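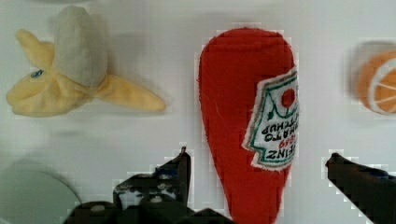
Flunonia Soft Pantry play food: our review after a long winter
by Nerys Parri
2 Feb 2023

I have bought more pretend food than any grown woman should admit to, and most of it has ended up under the sofa. So when my sister sent us a box of the Flunonia plush pieces back in November, I put the kettle on, sat down on the rug and prepared to be unimpressed. Well, I was wrong, and I'm happy to say so!

The star is the banana. It comes half peeled, with a pale fabric fruit standing up out of floppy yellow flaps, and my granddaughter has carried it to bed, to the dentist and to the Stundham library (where it was very nearly checked out). The flaps crease and fold in a lovely, lazy way, and they have put up with a great deal of tugging.

Next comes the ketchup, a big bright red bottle with a soft fuzzy look to it and a white keystone label that says HEINZ, all done in stitching with a tiny tomato. I'm fussy about stitching. My mother sewed for a living and would turn everything inside out in the shop, to my great embarrassment, and I think she would have let this one pass.

Now, plush on its own is only half a kitchen. We mix it in with the other pieces we already had: the pale green colander with its two handles, the green cup and the blue one, the big oval plate, the strawberry, and the little orange slice that everybody wants at the same time. The toaster oven with the blue door is the busiest spot, and I have been served a great many bananas from it, always piping hot, I'm told.
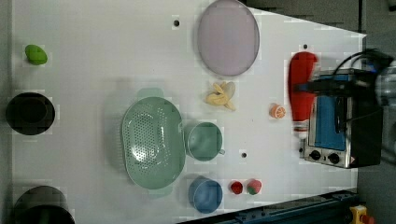 What I would change

The price, mostly. I paid $21 for a second banana (cousins were visiting, and I value peace), and that is a lot for one piece of fruit. I'd also love a proper bag to keep it all in. Ours lives in an old Semaan shoebox with a lid that gave up at Christmas.

Washing

Cold water, a little soap, and a night on the rack over the bath. The red worried me, so I did it separately, and the towel underneath stayed white.

Would I buy it again? Yes, and I've already got my eye on the plush eggs for her birthday.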